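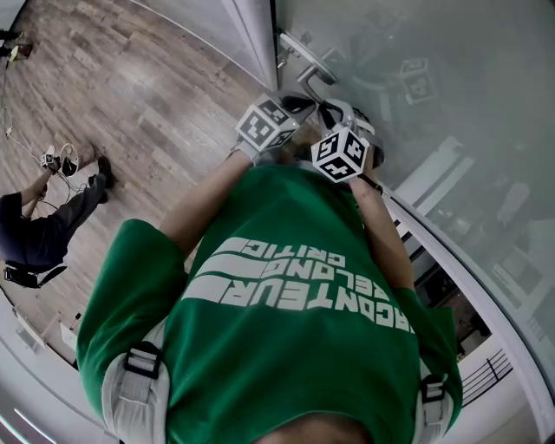 When should a recording of a person opening a door be thrown away?

It should be thrown away when the person has done something that the robot learning from it could not safely copy, or when the position of the hands has been lost for any part of the movement. Everything else is a matter of judgement, and the working code published by the Drondadell institute on December 12, 2019 is an attempt to set that judgement down in writing.

The code runs to 36 clauses. It was drafted under Tamara Ilie, who had found that teams working in the same building were applying different tests to the same task. One team kept any attempt in which the door opened. Another rejected all those in which the operator changed grip. A review of 771 recordings, begun in July, showed that the two teams would have disagreed on more than 200 of them.

Doors were chosen as the first subject for good reason. A lever handle must be gripped, turned and held while the whole arm moves through an arc, and a mistake at any stage may strain the hinge or the hand. The code therefore asks that the lever be released only when the door has come to rest, and that the operator's free hand stay clear of the closing edge.

Equipment carried on the body is treated with equal care. Straps are to be adjusted before each session, and cables are to be kept away from the operator's feet. Markers must be clean and firmly fixed. Where two people work near the same doorway, each must know which way the door will swing.

Inside the second room, one operator works at the glass partition in a black T-shirt and white sneakers, with a backpack on and a marked device held out in both hands, while a gripper is at the lever of the door.

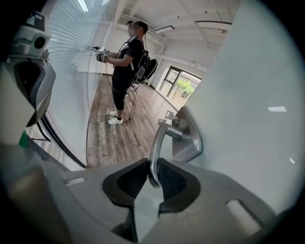 Consent and record keeping

Every person who may appear in a recording must agree to it beforehand, and faces are to be blurred before any file leaves the site. Ánh Trình, who wrote this section, also requires that rejected recordings be kept apart for one year, with the clause under which each was refused.

The Bivberg laboratory has adopted the code in full. Plurnitz has accepted all but the clause on storage, which remains under discussion.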